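Lesezeit: 3 Minuten

August, abends

Den ganzen Nachmittag am Tisch verbracht. Der Karton von Denine ist doch noch gekommen, Percy hat ihn unten angenommen und mit dem Fuß vor meine Tür geschoben, was man dem Karton ansieht. Inhalt laut Lieferschein vollständig. Der Lieferschein trägt die Nummer 673, ich schreibe sie auf, weil ich ihn sicher wieder verlege.

Vormittags war ich auf der Post und danach bei Zuweira, die mir die Bücher zurückgegeben hat. Drei davon gehörten mir nicht. Sie meint, sie gehören Leszek, der meint, sie gehören Dorothy. Ich habe sie erst einmal in den Flur gelegt. Kaffee gab es auch, und das Stück Kuchen war zu groß, ich habe es trotzdem gegessen.

Zum Tisch. Ich wollte endlich festlegen, was auf das Tablett kommt und was im Schrank verschwindet. Das beige Tablett mit dem erhöhten Rand bleibt, das war schnell klar. Es hat runde Ecken und lässt sich leicht abwischen, mehr verlange ich nicht. Schwieriger ist das dunkelgraue Ding mit der gesprenkelten Oberfläche. Nkrumah hat es den Stein genannt, seitdem sage ich auch Stein. Es ist rund und groß und nimmt auf dem Tablett fast allen Platz weg, der Schriftzug verschwindet halb dahinter. Links oben schaut noch »Pab« heraus. Ich habe es nach rechts gerückt, dann nach hinten, dann wieder in die Mitte. In der Mitte gefällt es mir am besten, obwohl man dann sonst kaum etwas dazustellen kann.

Dann die weiße Fläche mit der kleinen grauen Sprechblase, in der »hi~« steht. Dorothy findet das albern. Ich finde es nett und lasse es. Die Schrift am Rand ist so klein, dass ich sie ohne Brille nicht lesen kann, und die Brille lag in der Küche.

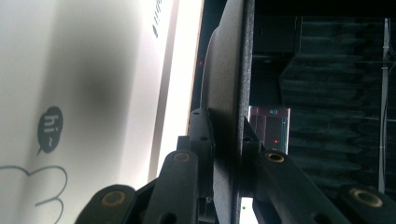
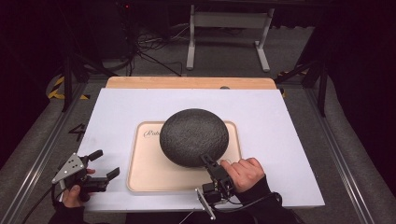 Gegen 7 Uhr rief Leszek an, wegen Ramcombe. Er will früh los, ich nicht. Wir haben uns auf den späteren Zug geeinigt, dafür bringe ich das Brot mit. Die Fahrkarten liegen bei ihm, und er hat mir zweimal gesagt, dass sie bei ihm liegen.

Danach noch 20 Minuten nach dem Schraubenzieher gesucht. Er lag in der Schublade mit den Kerzen. Den Schrank habe ich nicht mehr angefangen, mir tat der Rücken weh. Morgen den leeren Karton hinuntertragen, Dorothy wegen der Bücher fragen und Brot kaufen, das dunkle.

Kontakt | © Ellport Tagebuch | Nach oben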